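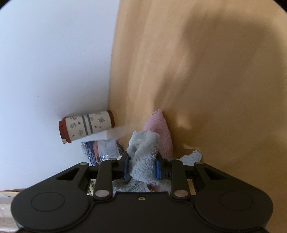

Folie 4: Ein Handtuch, von Hand gegriffen

Kurz stehen lassen. Erst mal gucken lassen.

Graublaues Frottee zwischen zwei Fingern, dahinter wartet schon das rosa. So sieht bei uns Spitzenforschung aus. Meine Mutter fragt seit November, wann ich damit fertig bin.

Zum Ablauf: Greifer in die Hand, Handtuch packen, anheben, ablegen. 12 Durchgänge pro Handtuch, dann Handtuchwechsel. Nach 90 Minuten Personalwechsel, der Greifer hält länger durch als wir.

(Falls gefragt wird, warum Frottee: Geschirrtücher waren Jindix nach einem Nachmittag zu leicht. Wir auch.)

Folie 5: Was wir wegwerfen

Roughcut von Amna Khokhar zeigen, höchstens 30 Sekunden. Anfangs haben wir nur saubere Griffe behalten. Ergebnis: ein Modell mit tadellosen Manieren, das beim ersten verrutschten Zipfel ratlos stehen blieb. Seitdem bleiben die verpatzten Griffe drin, sofern jemand sie danach korrigiert. Svyatoslav nennt das »pädagogisch wertvoll gescheitert«. Pause für Lacher, in Plano kam keiner.

Folie 6: Drei Leute, drei Handschriften

Polishchuk greift von oben, Khokhar von der Seite, ich irgendwie. Überleitung zur Auswertung: Mein »irgendwie« hat dem Modell am meisten gebracht. Nicht zu lange auskosten.

Wasser trinken. Weiter mit Kakov.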